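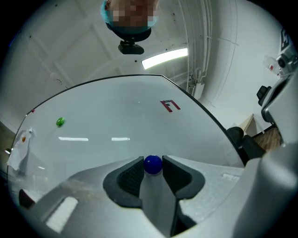 Resources > Talks and Lectures > Speaker Notes

Lending Beyond Books: The Grultcombe Library of Things
Speaker: Leonidas Papadakis
September 15, 2021
3 min read

Slide 1. Welcome
Thank the hosts at Skokby for the invitation. Note that the full report is available from the library service on request. Questions will be taken at the end.

Slide 2. Background
The Grultcombe service began lending household and leisure items from a single cupboard in the branch library. The catalogue now holds more than 700 items, including carpet cleaners, sewing machines, tents and garden games. Any resident with a library card may borrow up to 4 items at once.

Slide 3. Loans and charges
The standard loan is 30 days. Members may renew once, provided that no other member has placed a reservation. Charges are set by the council and reviewed each December. Pause here, as colleagues from other services usually ask about deposits. We do not take them.

Slide 4. Care of stock
Electrical items are tested before they enter the catalogue and again at fixed intervals. Staff check all returns against a printed parts list. Missing parts remain our most frequent difficulty, particularly with board games and tent pegs.

Slide 5. Partner services
Summarise the exchange agreement with Saengthong. Explain that transport costs are shared equally and that each service keeps ownership of its own stock. Mention the Joketell booking system only briefly; a separate session covers it this afternoon.

Slide 6. Next steps
A second collection point is under discussion. Invite expressions of interest from services considering a similar scheme. Leave the contact slide on screen during questions.

12 shares | 3 comments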